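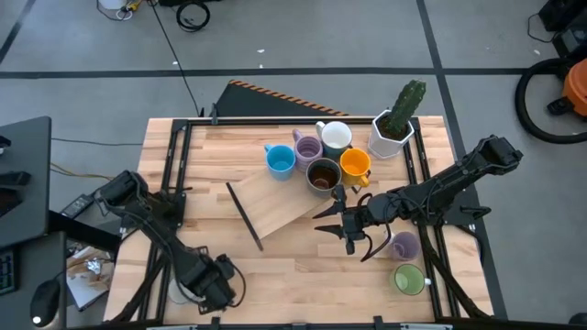

Batdale, June 2018
Bench notebook, mug table. Entered by whoever was holding the pen.

Right arm stopped again, same place as before, just off the lower right corner of the board. I have left everything where it was so the rest of you can admire it.

Fault 26 on the Swati controller, which the manual explains as "joint error, see manual". Log says the right elbow joint drew too much current for 300 ms and the drive let go. It had got through 122 picks by then without complaint, and I had just told Pullura on the phone that we were past this. I will not be ringing them back today.

My first guess was the board. With one edge propped up the wood is higher than the planner believes, because the planner still thinks the table is flat, because I told it so. But the current starts climbing well before the gripper gets near the board. Not guilty, although the table model does need redoing and that one is mine.

Second guess, the cable. There's a loop of it hanging under the gripper and I don't like it. Ran the joint slowly by hand with the drives off: smooth for most of the travel, then a definite tug near the end. Unclipped the cable at the elbow and the tug went away. Clipped it back, tug returned. I did this more times than science required.

So the harness is too short between elbow and wrist. Measured it at 845 mm from connector to connector, same as on the drawing. The drawing was done before we moved the mount along the rail to make room for the cactus side of the table. We all signed that change. I checked, hoping I hadn't.

The part that bothers me more: when the drive let go, the arm sagged a little before the brake caught it. Nearly a hand's width by my reckoning, though I was watching the screen and would not swear to it. With mugs under it that's a breakage. With someone reaching in to straighten a handle it's an accident form. The Buvus brake relay is meant to drop out at the same moment as the drive, and the log has it coming in late. I don't know why yet.

Until that is sorted:

- right arm stays powered down, key out, key in the drawer
- no hands inside the rails with either arm live, including "just for a second", including me
- left arm can be used for camera checks at slow speed only

To do: longer harness, rerouted over the top of the elbow. Swap the relay for the spare and time both. Put the slope in the table model. Take the dark brown mug out of the set and wash it, whatever happens with the rest.

Relay first. The harness can wait for the post.

Batdale workshop notes | Internal use, please don't copy pages out | Back to top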